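Chapter 7
Friction and Wear in Everyday Contacts

7.1 Why surfaces resist sliding

When two solid bodies are pressed together, they touch over far less area than the eye suggests. Even a polished surface is rough at a fine scale, and the load is carried by the peaks, called asperities, that meet across the gap. The sum of these small patches is the real area of contact. The area obtained by measuring the outline of the body is the apparent area of contact. For hard solids under moderate load the first is a small fraction of the second.

Sliding requires that the junctions formed at the asperities be sheared. The force needed to do this is the friction force, F. In Chapter 2 it was written as

F = μN

where N is the normal force and μ is the coefficient of friction. The relation is empirical. It holds well for many dry pairs of hard solids, and poorly for rubber, soft polymers, and cloth, in which the contact area does not grow in proportion to load.

Two values of μ are usually quoted. The static coefficient applies up to the moment of slip, and the kinetic coefficient applies during sliding. Where the static value is much larger than the kinetic value, slow motion tends to become jerky. This is stick-slip, treated in Section 7.4. It accounts for the squeal of a door hinge and for the small jump felt when a heavy drawer begins to move.

7.2 Light loads

Most tables of friction data were compiled for machine parts, where loads are high and surfaces are oiled. Objects moved by hand fall outside this range. The normal force is often only a few newtons, the path reverses many times a minute, and the counterface may be cloth, varnish, or bare skin. Under these conditions the resting weight of the object and the downward force of the hand are of similar size, and both must be included in N.

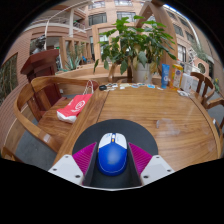 Figure 7.1 A computer mouse on a round pad. The normal force is the weight of the mouse plus the downward part of the force from the hand.

Consider a body of weight 2 N pushed across a flat support by a hand that also bears down with 3 N. If μ = 0.2, the friction force is 1 N. Removing the downward force lowers it to 0.4 N. The user feels this as a change in the surface, although the surface is the same — a point that complicates any trial in which people are asked to rate smoothness.

7.3 Wear and sliding distance

Wear is the loss of material from a surface in relative motion. For steady sliding, the volume removed, V, is commonly taken as

V = kNs

where s is the total sliding distance and k is the wear rate, in cubic millimeters per newton-meter. The value of k must be found by test. It can differ by a factor of 3,000 between two pairs of materials with nearly equal coefficients of friction, so a low μ is no guarantee of long life.

Distance adds up quickly in reciprocating motion. A stroke of 100 mm out and back covers 0.2 m. At 2,000 such cycles a day, s reaches 400 m. Problem 7.6 extends this calculation to a full year of use.

The first part of the wear record is seldom steady. During running-in, the tallest asperities are flattened or broken off, and material is lost at a high rate. The rate then settles. Measurements used to find k should be taken after this stage, and the running-in distance should be reported separately.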